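Chapter 2
Why Fruit Ripens

Pick up a green tomato in July and it feels like a small, hard rock. Leave it on the windowsill and within days it is red, soft, and sweet enough to eat over the sink. Nothing was added to it. Everything it needed for that change was already packed inside its cells, waiting for a signal, and I still find that one of the most wonderful things in all of plant science!

The signal is a gas called ethylene. It is a tiny molecule, just two carbon atoms and four hydrogen atoms, and plants make it themselves. When a fruit is mature, its cells begin to release ethylene, and in many kinds of fruit the gas causes the cells to release even more. The process feeds itself. Starch breaks down into sugar, the glue between cell walls loosens, and green pigment fades so that other colors can show through (or, in some fruits, the skin darkens instead).
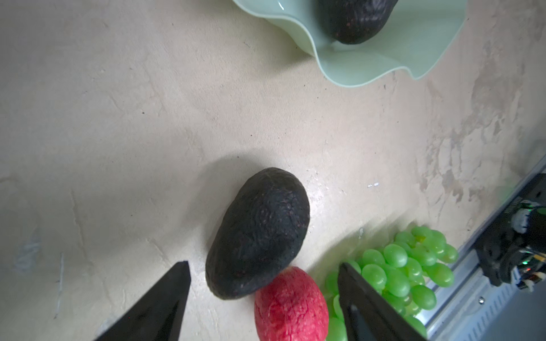

Fruits that behave this way are called climacteric fruits. Bananas, apples, pears, tomatoes, and avocados all belong to the group, and all of them can finish ripening after they leave the plant. Avocados go a step further and will not soften at all while they hang on the tree. Grapes, strawberries, and oranges are nonclimacteric. A sour strawberry stays sour no matter how long you wait, as anyone who has bought a box too early already knows.

Growers have used this chemistry for a long time, often without knowing the reason for it. In the orchard town of Skondari, Kalliopi Chatzigeorgiou's family stored 400 crates of hard pears each fall and tucked a few ripe ones in among them. The ripe pears gave off ethylene, and the rest followed. Section 2.1 looks at what was going on inside those crates.

Before you read on, try the paper bag test in Activity 2A. You will need a ripe banana, 2 hard pears, and a little patience.

Key terms: ethylene, climacteric, nonclimacteric, pigment, starch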